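Rodrigo Pinheiro had been baking bread at home for four years before he sold a loaf. He now runs the bakery at Premthorpe, two doors down from the post office, and makes 100 loaves on a normal morning.

"I started with one oven and a bag of flour from the grocery store," he said. "My first customers were my neighbors. They were polite about it."

Pinheiro grew up in Giltton, where his mother cooked for a school. He worked in an insurance office until his early thirties and quit one February, when the shop lease came up. The rent was $800 a month.

"I signed it and then went home and told my wife," he said. "I would do that in the other order now."

His day begins at 2:30 a.m. The dough is mixed the afternoon before and left in the cooler overnight – he says a slow rise gives the crust more flavor. The rye goes in first, then the white loaves, then rolls.

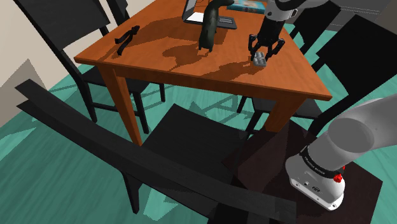
Flour has been the hardest part of the business. He used to buy from a mill in Barta, but it closed, and the replacement took up more water than he was used to.

"Every loaf came out flat for a week," he said. "I kept changing the oven. It was the flour the whole time."

Kiran Bhatt joined him last year to handle orders and the front counter. She also talked him into dropping the cakes, which sold badly and took up most of his afternoons.

"He didn't like making them," Bhatt said. "You could tell by looking at them."

The shop delivers to two cafes in Trerna, and a third has asked. Pinheiro has not decided. A bigger mixer would come first, and he wants to pay for it without a loan.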